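Section 6: Arranging and looking after the contents

This section covers the low Plukus unit in the grey wood-grain finish with red compartments. It assumes the unit has been assembled as set out in Section 2 and is standing in its final place. If the unit still rocks when you press on a front corner, go back and adjust the feet before putting anything in it.

6.1 Before you start

Wipe out every compartment with a dry cloth. Packing dust gathers in the back corners and marks the red paint if it is rubbed in. Leave the unit empty for 2 days after assembly if you used the glue supplied with the Berano fixing kit.

You will need:
A soft dry cloth
A second cloth, slightly damp
Felt pads (one sheet is supplied)
A saucer or drip tray for each plant pot

Note: the painted surfaces reach full hardness 9 days after the date stamped on the carton. Until then, do not leave rubber feet or vinyl mats standing on them.

6.2 Placing items

1. Sort what you want to display from what you only want to store. Items in daily use should go where you can take them out without moving anything else.

2. Put the heaviest items in the lower compartments first.

3. Fit felt pads to anything with a rough or unglazed base. Press each pad for a few seconds.

4. Place boxes with a finger's width of space on each side. A box that fits tightly will scrape the paint every time it is pulled out.

5. Stand mugs and cups with the handle to one side so that it does not stick out past the front edge.

6. Lean cards and small signs against the back of the compartment. Do not use adhesive tape on the red surfaces.

7. Leave at least one compartment free. It makes cleaning easier, as you can move things across one at a time.

Caution: do not load the top with more than one person can comfortably lift. Do not sit or stand on the unit.
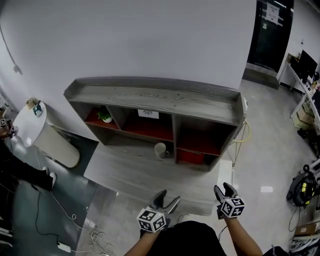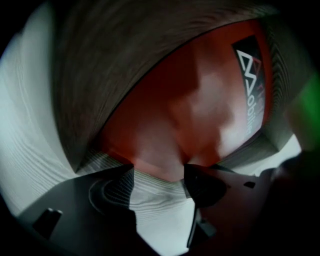 6.3 Boxes in the lower compartments

Boxes are best kept low down, where their weight steadies the unit and they can be slid straight out on to the surface in front. Lift the front edge slightly as you pull. Choose a colour with some thought: a red box in a red compartment, like the one at lower right in the first picture, blends in well from across the room but is easy to overlook when you are hunting for it. A label on the face of the box helps. Use a dark one with light lettering and put it on the front, towards one side, so that your hand does not cover it when you take hold.

Glossy boxes show finger marks and reflect overhead lights. If the glare makes a label hard to read, turn the box a little or move it to a compartment further from the lamp.

Note: Verhoeven inserts bought before July have a deeper lip and will not fit the lower compartments of this model.

6.4 Plants

1. Use a small pot. The leaves should not press against the roof of the compartment.

2. Stand the pot on a saucer, with a felt pad under the saucer.

3. Take the plant out to water it. Let it drain fully in the sink before putting it back.

4. Check under the saucer once a week for damp.

Caution: standing water will lift the paint. Water damage is not covered by the guarantee.

6.5 Cleaning

Wood-grain surfaces: wipe along the grain with the damp cloth, then dry. Pay attention to the raised lip at the back of the top, where crumbs and dust collect.

Red compartments: dry cloth only for everyday dusting. For sticky marks, use the damp cloth with one drop of washing-up liquid and dry straight away. Do not use cream cleaners, bleach or scouring pads.

Scratches: small scratches in the red paint can be covered with the Comavcombe touch-up pen. Apply one thin coat, wait until it is dry to the touch, and apply a second if needed. The pen is not suitable for the wood-grain finish.

6.6 Moving the unit

Empty all compartments first, including light items. Two people should lift, one at each end, holding the unit from underneath. Do not lift by the raised lip and do not drag the unit across the floor. Move any cables well out of the way before you start. Once it is in its new place, check the level and refit any felt pads that have come off.

Text of this section revised October 30, 2021. For spare feet and felt pads, see Section 9.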